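About us

Hello, and thanks for clicking through to this page. Most people land on the prices first (quite right too, I would) and then wander over to find out who they'd be ringing. So I'll tell you a bit about how Kemeys works and how I ended up doing this for a living.

Kemeys is a small independent funeral director's in Nostdale, on the corner where the old wool shop used to be. I've been running it for 14 years. Before that I spent a long stretch as a florist, mostly doing funeral work, and I got to know every chapel, side door and awkward parking space between here and Clorport. I'd turn up at seven in the morning with a van full of lilies and somebody would nearly always need a hand with something that wasn't flowers. I held coats, I found hymn books, and once I drove a great-aunt home because she'd got on the wrong minibus. After a few years of that I did my training and changed trades, and my mum thought I'd gone mad.

The name, since people ask: it isn't mine. It was the name of the farm my grandparents rented, and I liked the sound of it. If you ring up and ask for Mr Kemeys you'll get me, and I'll answer to it quite happily.

What we do

We look after people who have died, and we look after the ones arranging things. That can be the full traditional funeral with the hearse and the cars and a walk up the hill in front, or a direct cremation with no service at all, or (more and more these days) something in the middle that the family has made up for themselves. We've had a service in a cricket pavilion. We've had one in a back garden with the neighbours leaning over the fence, which was lovely. If it's legal and the vehicle will fit down the lane, I'll have a go at it.

We do burials at Nostdale and at the parish churchyards that still have room, and woodland burials over at Esto, where the ground is on a slope and you will want proper shoes. I mean it about the shoes! Cremations mostly go to Clorport. It's 15 miles by the valley road, and I allow a good deal longer than the map says because of the level crossing.

We also help with the wording of death notices for the paper, and this turns out to be one of my favourite bits of the job. Plenty of families sit down to write one and freeze. They know the dates and the names of the grandchildren, and then they get to the part about the person and everything comes out sounding like a reference for a bank. Come and have a cup of tea and talk to me instead. I'll scribble while you chat, and we'll find the thing about the allotment or the terrible singing. I'll read it back to you slowly before it goes anywhere, and I check every spelling twice, middle names especially. You'd be amazed how many Annes have lost an E over the years.

If there are stepchildren, or two families who don't speak, or a first wife who ought to be mentioned and you don't know where, please just say. I've helped with all of those. There's no correct order laid down anywhere, only custom, and you can bend it.

How it works when you ring

The phone is answered day and night, and for most of the week it's answered by me. After ten at night it might be one of the other 2 people who share the on-call with me, and they both know exactly as much as I do. You won't be put through to a call centre. We'll ask where the person is and whether a doctor or nurse has been, and that's really all we need at first. You don't have to decide anything on that call. If your mum has died at home and you'd like her to stay until your brother gets there in the morning, then in most cases that can be arranged, so do ask.

After that we meet, either here or at your kitchen table. I prefer kitchens myself. I'll bring the forms and go through the costs on one sheet of paper, in the order you'll be asked to pay them. Our own fees are on it, and so are the ones we collect for other people — the crematorium, the minister or celebrant, the newspaper. I don't add anything to those.

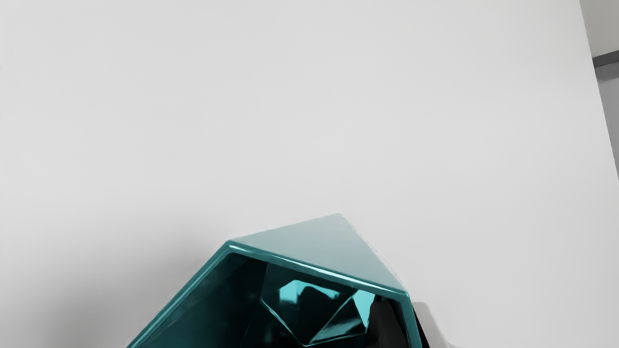 You can change your mind, too. I say this to everybody at that first meeting and I'll say it here as well. Coffins, music, cars, the day itself: most of it can be shifted until quite late on, and I would much sooner have an extra phone call than have you sit through a service wishing you'd picked the other song.

Visiting and keeping in touch

We have one chapel of rest, and you can visit as often as you like by arrangement, evenings included. Children are welcome. So are dogs, if they get on with the vacuum cleaner.

The building is all on one level apart from a small step at the front, and we've a ramp for that which lives behind the door. Parking is round the back. If you're coming by bus, the 122 stops almost outside, and the drivers are used to people asking where to get off for us.

In January we hold a little gathering for the families we've looked after during the past year. There are no speeches to speak of. We read out the names, somebody plays the piano, and there's far too much cake (I make the ginger one and I won't hear a word against it). Some people come for years afterwards, and they're every bit as welcome as the new ones.

If you want to plan your own funeral ahead of time, pop in for that as well. It doesn't have to mean paying for anything. I keep a drawer of envelopes with people's wishes in them, everything from full orders of service to a scrap of card that says NO ORGAN in capitals. Mine's in there too, and I've rewritten it more often than I'd like to admit.

The shop is open from nine until five, and the phone is on all the time. Knock if the blind's down — I'm probably out the back with the kettle on.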